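Why Does a Cup Keep Your Cocoa Warm (or Let It Go Cold)?

Have you ever poured yourself a lovely cup of cocoa, run off to find your book, and come back to find it had gone all lukewarm and sad? Where did the warmth go? It didn't vanish, because heat never does. It only moves, and it always moves the same way, from the warmer thing to the cooler thing. Your cocoa is warmer than the kitchen, so off the heat goes into the kitchen!

It has a few ways of getting out. One is straight through the side of the cup. Everything is made of tiny, tiny bits that are always jiggling, and the hotter something is, the harder they jiggle. The cocoa bits bump the cup bits, the cup bits bump each other, and at last they bump your fingers, and you say "Ooh, toasty." Grown-ups call this conduction.

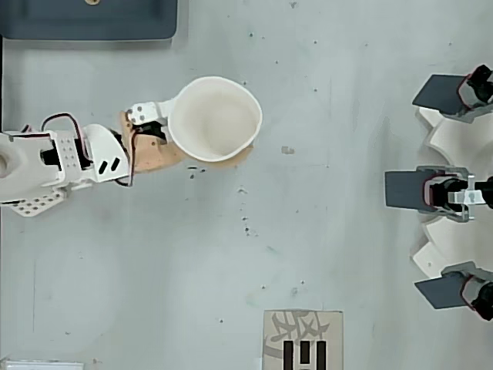 A white cup above a pale gray surface.

Some materials pass the jiggle along quickly. Metal is very good at it, so a metal spoon left in hot soup soon gets hot at the handle (careful!). Wood and cork are slow, and air that is trapped and can't wander about is slower still. Winter coats are puffy for just that reason, and so are ducks.

Heat also goes out of the top. The air over your drink warms up, gets lighter and floats away, and cooler air slides in to take its place. Some of the water leaves too, as vapor, and it carries a surprising amount of heat along with it. If you blow on your cocoa you hurry all this up, as you probably found out for yourself when you were very small.

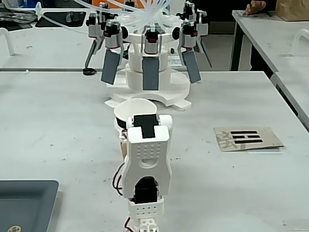 A cup with a thin rim. Heat can leave by the sides and by the open top.

Would you like to try it? Ask a grown-up to help you fill two matching cups with warm (not hot) tap water. Put a saucer on top of one and leave the other open. Go and play for about 6 minutes, then dip a clean finger into each. Which feels warmer? If you can't tell yet, put the saucer back and wait a bit longer. Next time you could wrap one cup in a woolly sock and see what that does.

Written by Ngaio Nepia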